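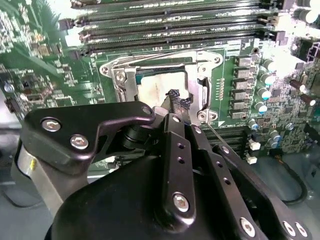 Wrist cam view, gripper at the CPU socket, memory slots behind.

Prono gripper kit for board strip-down, worth it or not?

Looking at the Prono kit for our refurb bench. We do old desktops, pull the CPU and memory, boards go on to Ruswood for grading. Quote from Jimico is £3,855 with the arm adaptor and wrist camera, fitting is 400 on top. Pic is from the trial unit. My worry is the room round the socket. Fingers look massive in there next to the retention frame and the memory slots are right behind. Also most of ours have old paste on top of the chip and I don't know if it grips through that or just slides. Anyone running one day to day? Is the support any good? Cheers
Araba Sulemana

2 answers

Abena Arthur
We've had one since April. Short version, OK for memory, slow for CPUs, don't pay for the fitting.

Longer. Memory is what it's good at. Latches first with the thin fingertips, then a straight pull up. Get the angle right in the setup file or it rocks the stick and you'll chip a slot. Took us an afternoon to get it right, all fine after that.

CPUs, hmm. It can do the lever but the standard fingers are too fat like you say. Ask for the narrow set, Jimico don't list it on the quote but they do have it, was £84 for us. Paste is a pain. Ours slipped on anything greasy so now somebody wipes the chip by hand before it goes under. Bit of a faff and it does eat into the time you save. Suction tip from Ametepe fits the same mount and does the lift better imo, but only on a clean top.

Camera is fine close up. Bright capacitors wash out under our bench lamp so turn the lamp away or drop the exposure in settings. Wasted ages thinking it was a focus fault.

Fitting is four bolts and a plug. The 400 is a cheek. Do check the cable run though, leave slack at the wrist or it pulls when it turns right over. Support answer emails same day, phone is hopless.

One more thing, check the screws on the finger brackets every week. Ours work loose. Threadlock sorted most of them.

bench_ox
depends on volume. under 8 boards a day do it by hand, quicker. also have you asked Ruswood if they'll take the boards with the cpu still in?? ours do

Araba Sulemana (asker)
Thanks both. Didnt know about the narrow fingers, will ask. We're well over 8 a day. Will email Ruswood aswell.

Contact us | Terms | © Bench Help Community | Back to top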